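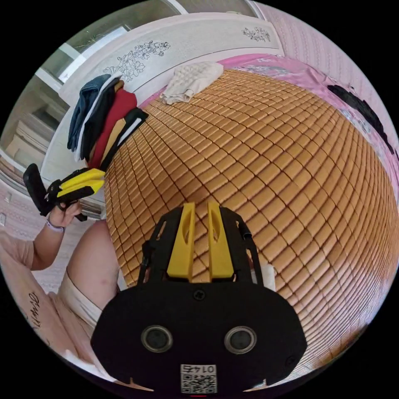
Bamboo tile mat on the bed: does the quilt go over it or under it?

Posted in Bedrooms and Bedding, 11/27/21

Hello all! I've finally got one of those bed mats made of little bamboo tiles threaded together and I'm completely smitten with it. It's a golden-brown colour with a lovely gloss, and the tiles are held in a grid by dark brown thread, so the whole thing bends and rolls up like a blind. Mine is the Kistberg double. I slept on it through most of September and it was heaven compared with a sheet.

Now it's colder and I'd like to leave it on, because I like the look of it so much and my back seems happier too. What I can't work out is the bedding. I've got a white quilted blanket with a raised wavy pattern, a bit like leaves, and I've tried three ways so far:

Blanket flat on top of the mat, and me under it. Cosy on top, chilly underneath.
Blanket under the mat. Soft, but the tiles dip and pinch when I sit on the edge.
Blanket folded at the foot and pulled up when needed. It ends up in a heap by morning.

Also, how do you fold a big quilted thing on a mat like this without it sliding about? Two of us do it and we still end up with wonky corners. And is there anything I should be putting on the bamboo to keep the shine?

Pebble_and_Thyme

14 people found this useful

Oh, I love these mats, welcome to the club! We've had a Tokow one for years and it goes on every bed in the house in turn.

Keep the mat directly on the mattress and put everything else on top of it. Putting padding underneath is what makes the tiles pinch, as the threads have to bend much further than they like when you sit down. In cold weather I lay a thin cotton sheet over the bamboo, then the quilt. You lose a bit of the coolness, but in November who wants it?

For folding, the slidiness is your friend! Get one person each side of the bed and do this:

Spread the quilt right out over the mat, pattern side up, and give it one good shake so the air goes out.
Each of you takes a corner at the foot end and walks it up to the head end. Don't lift it high, just let it glide over the tiles.
Smooth from the fold outwards with the flat of your hand.
Fold in half the same way again, then bring the sides in to the middle and close it like a book.

If it bunches, open it out again and start from the flat. I used to tug at the lump in the middle and it only ever got worse (my other half still does this).

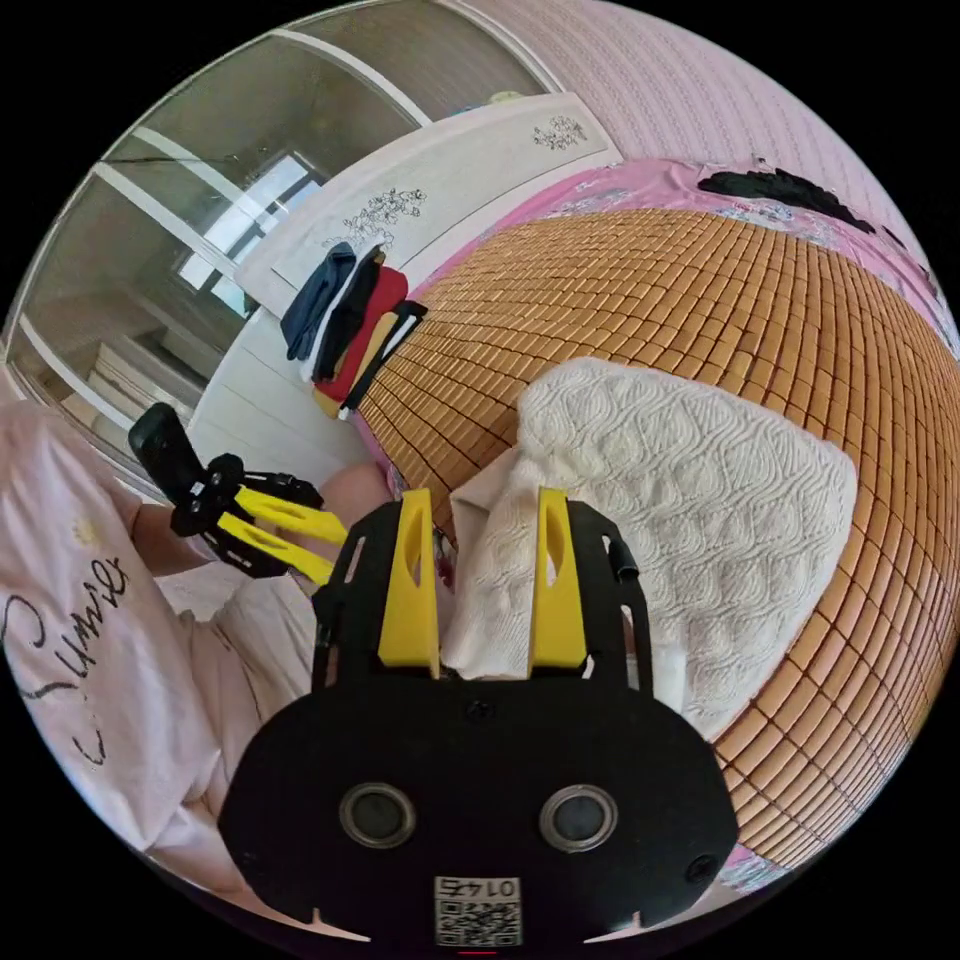
White quilted blanket bunched up on the bamboo mat.

A raised pattern like that does hold its creases less than a plain one, so don't worry if the edges look a bit puffy. Ours sits on the shelf looking like a big marshmallow and I'm very fond of it.

As for the shine, please don't put polish on it! A cloth wrung out in warm water, wiped along the tiles, then a dry one straight after. I prop mine over two chairs by an open window for 60 minutes before it goes back on the bed.

MarrowfatMags

5 people found this useful

Agree with wiping only. I bought a bottle of Skanex wood spray for mine once and the pillowcases smelt of it for weeks.

One thing to add about weight. I've got two quilts, one 400 grams and one 700, and the lighter one slides off the bamboo every night while the heavy one stays put. So if yours is light, try tucking the bottom end under the mattress and leaving the sides loose.

tallboy736

2 people found this useful

just use a fleece under you in winter and roll the mat up till spring. mine's a Phí and it lives behind the wardrobe, standing on its end. don't fold it flat, the threads go

nettlebed

Reply from Pebble_and_Thyme

Thank you so much, all of you! Tried the thin sheet last night and it's a huge improvement, I was warm right through and could still feel the tiles a bit. Gliding the corners up works brilliantly as well. My corners are still wonky but they're wonky in the same direction now! Will keep the mat out for a bit longer and look for a heavier quilt in the sales.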